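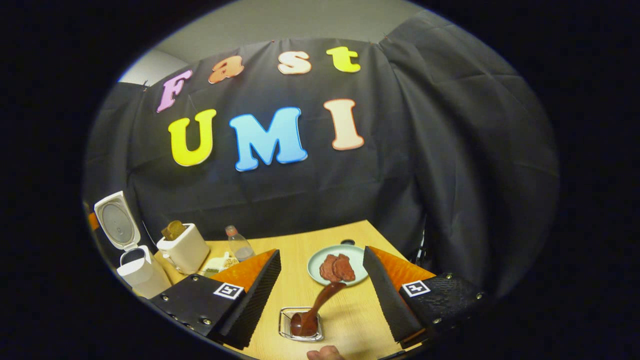 **Esperanza Segura** is a former left-arm spinner who captained Hidville, and I'll admit I'm a fan! She took 78 wickets in three seasons, then went into local politics (she sits on Clesine town council).

In April her old coach, Rostam Kazemi, defended her when she was accused of skipping council votes to play.

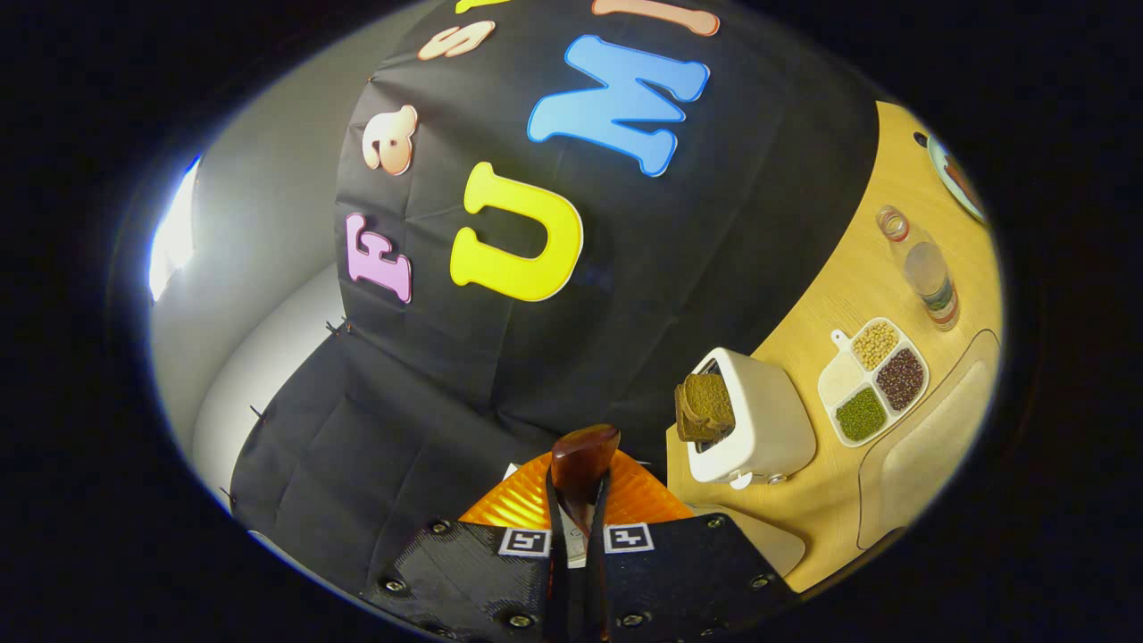 *Page last changed: Dec 17, 2024*

Her best score with the bat is 62, made at number seven against Plalitz – I still go on about it.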